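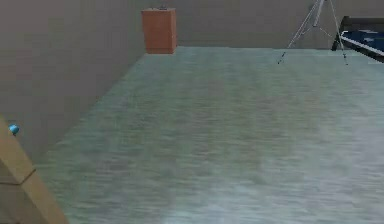
Simulated room with an open floor, a cabinet in the far corner and a tripod near the back wall.

Step 3: Set up a floor-sweeping test you can trust

By now you have Morkis installed and your room loaded, so let's get to the question we all came for, whether a machine can really do the floors yet! My own answer is "some of them, on a good day," but please try it for yourself.

Start with the open middle of the floor, and set the sweep speed to 80 in the Jeltberg panel (the default is 132, and that's a bit much for a first try). Save the room before you press Run. Let it go for seven passes, then open the coverage map and look closely at the edges. Corners and thin legs, like those on a tripod, are where my runs have always gone wrong, and I've done 235 of them since March.

If your map has gaps along a wall, lower the speed a little more and run it again. Chairs and rugs come in Step 4, and I'd keep the real broom handy until then.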